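Flalero Fuel Economy Pilot: Progress Report to the Program Manager
Report date: Tue 5 October
Prepared by: Fleet Operations, Rirgate depot
Period covered: June to the date of this report

Purpose of the pilot

The Flalero grant pays for a side-by-side comparison of two engine options in our half-ton pickups. The Rirgate depot runs both types on the same kind of work, and we want to know which one costs less to fuel over a full year. The results will go into the next replacement order, so the report sticks to fuel, downtime and cost and leaves out driver preference except where it affected the data.

The pilot covers 18 trucks, split evenly between the V6 and the smaller turbocharged four. All have the same cab, bed length and axle ratio. Tires are the same model across the group and were replaced before the start so that tread wear would not favor either side.

Status summary

Baseline logging: complete
Route matching: complete
Summer test period: complete
Towing test: started, behind schedule
Cold weather test: not started
Final report: on schedule

Work done since the last report

Baseline logging finished in June. Each truck ran its normal route for the full logging period with no change to driver or load. We then moved the trucks onto matched routes, where one V6 and one turbo cover the same roads on alternate days. Drivers swap trucks at the end of each week. This was not popular at first, mostly because of seat and mirror settings and people's things being left in the wrong cab, but it has settled down.

Fuel is measured at the depot pump and checked against the reading from the truck's own computer. The two do not agree. On most trucks the dash display reads better than the pump, and the gap is wider on the turbo trucks. For this reason all results in the final report will use pump figures only. Dash readings will be listed in an appendix.

We bought fuel from the depot tank wherever possible. Outside fill-ups are allowed on the long northern route, and drivers hand in the receipt with the odometer reading written on it. A few receipts came in without the reading. Those tanks were dropped from the data and not estimated.

After those drops, the summer data set holds 1399 usable fill-ups. Complete records were kept for 97 percent of scheduled truck days. The missing days are nearly all from one truck that was off the road for a transmission fault, described under Repairs.

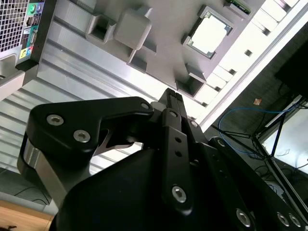

Gripper near a processor chip in its gray fixture.

Early results

These results are for the summer period only and should not be used for ordering decisions yet.

On town routes with light loads, the turbo trucks used less fuel. The difference was steady from week to week and did not seem to depend on the driver. Stop-and-go work with long idle periods showed the largest gap.

On highway routes with an empty bed, the two engines were close enough that we would not call a winner. Wind and traffic made more difference than the engine on several days.

On highway routes with a loaded bed, the V6 used less fuel. We expected the engines to be close here and did not expect the V6 to lead. One possible reason is that the turbo spends more time under boost on the long grades east of the depot. The towing test should help us confirm or rule this out.

Air conditioning was in use on nearly every day of the summer period. The cold weather test will give a better idea of how each engine does without it, though warm-up time will then come into play.

Repairs and downtime

Jin, our contract shop, handles all service on the pilot trucks and keeps a separate log for each one. Oil changes are done by mileage and not by the dash reminder, so that both groups are treated the same.

One V6 truck lost its place in the route schedule because of a transmission fault. The part was covered under warranty, but the wait for it was long. A spare truck filled in on the route, and its fuel was not counted.

Among the turbo trucks, we had 2 coolant leaks, both at the same hose connection. Jin has checked that connection on the rest of the group and found no others. We also replaced a cracked windshield and a tailgate handle, neither related to the test. 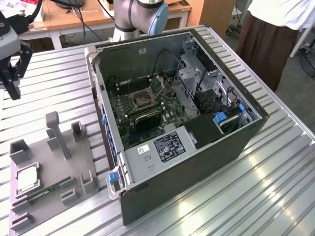

Reading time: 6 minutes

Towing test

The towing test began late. The plan called for two identical enclosed trailers, and the supplier delivered one on time and the other several weeks after. We did not want to start with unmatched trailers – the frontal area matters too much at highway speed – so we waited.

Both trailers are now in service. They are loaded with the same weight of bagged gravel and weighed on the yard scale before each run. Tire pressure is set cold on the truck and the trailer. Each pair of trucks leaves a few minutes apart, follows the same loop, and refuels at the same pump on return.

So far we have run only a small number of loops. The figures are too few to report. We can say that neither engine has had trouble holding speed on the grades, and there have been no temperature warnings.

Data handling

Ideo, the logging package we chose at the start, has worked well for route and idle data. It has been less useful for fuel. The software rounds each fill-up before saving it, which adds a small error to every tank. We have kept our own spreadsheet of pump readings alongside it since the start of baseline logging, and that spreadsheet is the record we are working from.

The plug-in loggers came loose on a few trucks, usually when a driver's knee caught the unit. We moved these onto short extension cables and tied them up under the dash. There have been no dropouts on those trucks since the change.

Idle time turned out to be higher than we assumed in the proposal. Crews often leave the engine running to power tools and keep the cab cool. We have not asked them to stop, as that would change the conditions being measured. It is worth looking at as a separate matter once the pilot is over. The savings from less idling could be larger than the savings from choosing either engine.

Budget

Spending is slightly under plan. Fuel cost less than we allowed for, and the late trailer pushed one rental payment into the next period. Logger hardware is fully paid for. The shop line is over plan because of the coolant repairs and the extra inspection that followed, but the amount is small and we are covering it from the fuel line. We are not asking for additional funds.

Problems and risks

The main risk is the towing schedule. If the loops run into freezing weather, the results will mix load effects with temperature effects and will be hard to compare with the summer data. We have added weekend runs to catch up. If that is not enough, we will cut the number of loops per truck and keep all trucks in the test.

A second risk is driver turnover. Two routes may change hands before winter. New drivers will ride along for a week before their fuel is counted.

The supplier has also told us that a software update is available for the turbo trucks and that it changes shift points. We have asked Jin to hold off on installing it until the pilot ends. If the update becomes a safety item, we will have to install it and note the date for each truck.

Next steps

Finish the towing loops and send the summary table.
Check all block heaters and batteries ahead of the cold weather test.
Recalibrate the depot pump and file the certificate with the data.
Send the draft cost model for comment, using summer data as a placeholder.

Decisions needed from you

Please confirm that we may cut towing loops per truck if the weather turns early. We also need approval to keep the second trailer on rental for one extra month. The rental company wants an answer before the current term runs out.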